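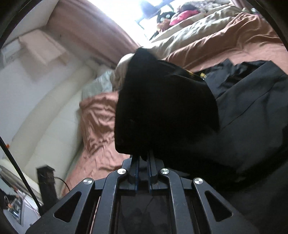
Black fabric held over the salmon bedding, window at the back. The folds in the cloth are mostly lost in the dark.

Filed under: Skollum help desk > Cloth handling > Capture and labels

Corner finder loses black garments when there is a bright window behind the bed

Status: fixed in the recipe, one part still open
Component: Movanano labeler, Stunitz training set

Original report

Hello all, and sorry in advance for the length of this one. We are using the hand-held gripper to record people picking up and folding laundry at home, and then training Stunitz on the results, following the Skollum method pretty much to the letter. It has gone really nicely for towels, pale shirts and anything with a pattern on it. Where it comes apart is black clothing. Movanano is supposed to mark the corner nearest the fingertips and then follow it through the lift, and on black fabric it either marks nothing or it picks a wrinkle in the bedding and follows that with great confidence.

The view at the top of this ticket is a fair picture of the trouble. A person can find the pointed upper corner and the drooping one on the right side without thinking very hard, but inside the outline there is hardly anything to hold on to, just a few faint creases near the upper right edge. Then there is more dark cloth spread on the bed underneath, and where the held piece overlaps it the outline gets very hard to follow. Meanwhile the pink bedding is full of lovely crisp wrinkles, and I suspect that is simply more interesting to the labeler.

Our set has 700 recordings in it, and 191 of those are marked as dark fabric. Before I throw any of them out I would love to know whether they can be saved. They took a lot of patience to collect!

First reply from support

Thank you for such a thorough write-up, it makes life a great deal easier on this side. Please don't throw anything out yet. Could you try these in order and write back after each?

1. Open one bad recording in Movanano and turn on the brightness overlay. If the window area is solid white, the auto exposure has been pulled down by it and the cloth is paying the price.
2. Rerun the corner finder with the lower part of the view weighted and the window masked out.
3. Check that the finger mask is the current one. The old mask spills past the fingertips, and on black fabric it eats the very spot you care about.

Update from reporter

Step 1: yes, the window is almost all white in the overlay.

Step 2 helped on the plain dark shirts. The labeler stopped wandering off into the bedding and stayed on the garment, though it would still slide along an edge when it ought to have stayed put at the corner.

Step 3 was a bit embarrassing. We were on the October mask. I had copied the settings folder over from our Amini bench setup when we started and never looked inside it again. With the current mask the first contact is marked properly on most of the recordings I opened, including a few I had quietly given up on.

Second reply from support

Good news on the mask, and no need to be embarrassed, that folder has caught plenty of careful people. For the sliding, please switch the tracker from texture to outline. Texture tracking needs folds it can see, and black cloth under that kind of light doesn't offer many. Outline tracking only asks where the garment stops and the background starts. It is slower, and it will struggle wherever dark cloth lies over dark cloth, so have it flag those stretches for hand labeling – please don't let it guess.

Update from reporter

I let it run overnight on the whole dark set and then trained Stunitz again from the same starting point, so that the comparison would be a decent one. Of the 191 dark recordings, all but 4 now have a usable corner track from first contact to the end of the lift. I went through them by eye with a cup of tea and I am happy with them. The 4 that are left are all dark on dark, with the held piece never properly clear of the clothes under it. I have set those aside and will label them by hand when I get a quiet afternoon.

As for the retrained policy, it reaches for the corner of a black shirt now, where before it would hover and then grab the middle. I would not call that a result yet. We have only tried it on 2 garments, both of them soft and fairly heavy, and I want to see what it does with something slippery before I say anything bolder.

For new recordings we are locking the exposure on the cloth before the first grasp and letting the window blow out as much as it likes. We considered asking people to close their curtains, but the whole idea of the method is to learn from rooms as they are, and I would hate to lose that for the sake of tidy labels.

Support note, 25 February 2022

Outline tracking and the exposure lock have been added to the Skollum recipe for dark fabric. The settings check now warns when an old finger mask is loaded. Overlapping dark cloth stays open under this ticket, so please keep adding examples here if you have them – the awkward ones are the most welcome.

Related tickets
Outline tracker very slow on long recordings
Stunitz grabs the middle of the garment after retraining
Finger mask does not match after swapping fingertips
Moving settings from an Amini bench to hand-held capture
Movanano: pausing a track and picking it up by hand
Sheer curtains labeled as garment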